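Hulteo changes how its phone team sells broadband

Broadband seller Hulteo has stopped giving its phone staff a fixed script. Since October, the 52 people in the Skodum call center begin each sales call with one open question about how the household uses the internet, and they may not mention a price in the first two minutes.

The company tested the method with a group of 8 sellers during the summer. According to Hulteo, the group closed 30 percent more contracts than colleagues who kept the old script. Calls became longer, and two sellers asked to return to the former way of working.

Customers who say no will now get one email and no second call. Before, they could be called up to four times in the same month.

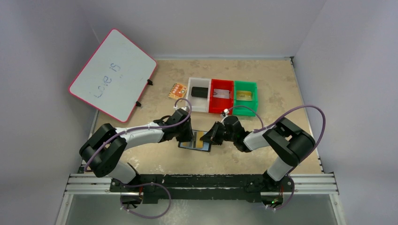

Two robot arms over a table

The training was made by Vellel, a small sales consultancy, and takes one afternoon. Hulteo did not want to say what it paid. The office in Flores, where 86 people sell mobile plans, will start with the same method after the new year. Bonuses there will stay as they are until spring.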